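Notebook, sim bench
6/21/22

Read through Melati's draft of the two-arm handover rules again. Most of it is fine for a real cell. I'm less sure it means much in simulation, where a bad grip costs you a reset and no one learns anything from it.

Rule 4 is the one I keep tripping on: "Both hands shall have a stable hold before either one releases." Stable by whose measure? Ross takes it as contact on both sides. Jessie wants the object still for a set time as well. We ran 1000 episodes on the Tustis build and logged 940 as compliant, using Ross's reading. I don't trust that number. A cylinder resting on one gripper plate with a finger near it could pass.

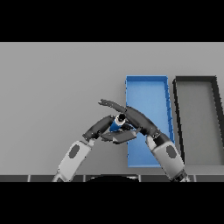 What I'd want before signing off

1. A written definition of "hold", with a force floor. Contact flags alone won't do.
2. Tilt recorded at the moment of release. The draft doesn't mention tilt at all.
3. Handover kept clear of tray walls. Draft says "where practical", so it will be ignored.
4. Rerun episode 138 with the stricter check. Elspeth thinks it still passes. I have my doubts.

Ask Rory if Dustham ever tested rule 4 on hardware or just copied it over from the Yule document.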